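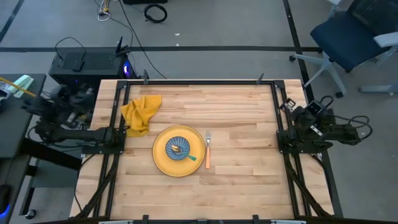 **Budgeting for a second two-arm table – what did you forget to buy?**

Posted by Titilayo Chukwu, 1/12/20

Hello all, and thank you in advance for reading, as I know I go on a bit. I look after equipment purchases for a small group that works on table setting and clearing with robot arms. Plates, bowls, forks, napkins, that sort of thing. We have one table running, with an arm on each side and a wood top in a black extrusion frame, and we've been given the go-ahead to price a second one to match.

The arms themselves are easy to price. I have a quote from Gitolix and another from Biment, and they're close enough that I'll probably go by who can deliver first. What worries me is everything else. When we built the first table I put down one line called "miscellaneous" and it swallowed $1535 before we were done, and I had to go back and explain that more than once. I'd love to do better this time – a real list, with real lines on it.

So, what did you end up paying for that wasn't on your first quote? And would you buy a second computer, or try to run both tables from the one tower? My boss would very much like the answer to be one tower.

---

**Kumaresan Lobo**

Hi Titilayo! I've been through this twice now and you have my sympathy. Get yourself a cup of coffee, this may run long.

Start with the frame. Price the rails, then price the brackets, bolts and mounting plates as their own line, and add more than you think for the small hardware. Ours came from Okeke and the rails were very reasonable, but the corner brackets and plates were sold separately and I hadn't noticed. If you want the two tables to behave the same way, order the top in the same wood and finish too. We went with a cheaper white top on our second one and regretted it for months (everything we had tuned on the first table had to be looked at again).

Then cables. Oh, the cables! Measure the real path, down the leg, along the floor and over to the computer, and add some slack for the day you want to move a chair or a desk. I bought mine to the exact length and ended up ordering the lot again. Put in a line for ties and floor covers while you're at it. Our covers alone came to $219 and I had budgeted nothing.

For the tableware, buy 2 full sets of whatever you use now, on the same day and from the same shop. Colors get discontinued. We had a lovely orange-handled fork that we couldn't replace by August, and matching it became a hobby of mine that I don't recommend. Cloth napkins as well, because they soften up with washing and they don't bunch the way they did when they were new.

On the computer – I'd buy the second one. Sharing sounds fine until both tables are wanted on the same afternoon. If your boss needs a softer version, ask for it as a separate item that could slip to the next quarter, and see if it survives.

Last thing, I keep 20 percent aside on top of the whole list. I've never given any of it back.

---

**Grureo_fan**

get spare gripper fingers. also check if shipping is in the quote, ours wasn't

---

**Titilayo Chukwu**

Thank you both, so much! I went and looked and shipping is in the Biment quote but missing from the other one, so that was a very useful line and a half. Kumaresan, I'm copying your cable paragraph straight into my spreadsheet. Did you get your floor covers by the foot or in set lengths? I can only find set lengths, and they don't suit our room at all.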